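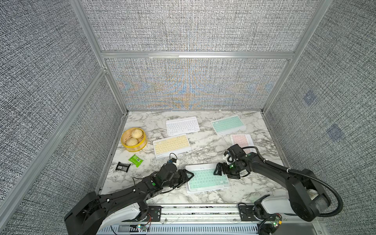 Both arms on the mint-green keyboard, Ridar bench.

Recording keyboard demos without losing your afternoon

Start with the props. Lay out the keyboards at slightly different angles, because a policy trained on tidy rows will expect tidy rows forever. Add a distractor or two. Buns work.

1. Park both arms, then start the recorder.
2. Bring the left gripper to the side of the keyboard and the right one over a far corner.
3. Move slowly. Your hesitations get learned too – faithfully.
4. Stop, label the episode, nudge everything, go again.

Our target is 2000 episodes and we stand at 1357. Keep the fumbles if you recover within 11 seconds; otherwise delete them before Mhairi Matheson sees the folder.

Back up to the Clidenden drive before lunch.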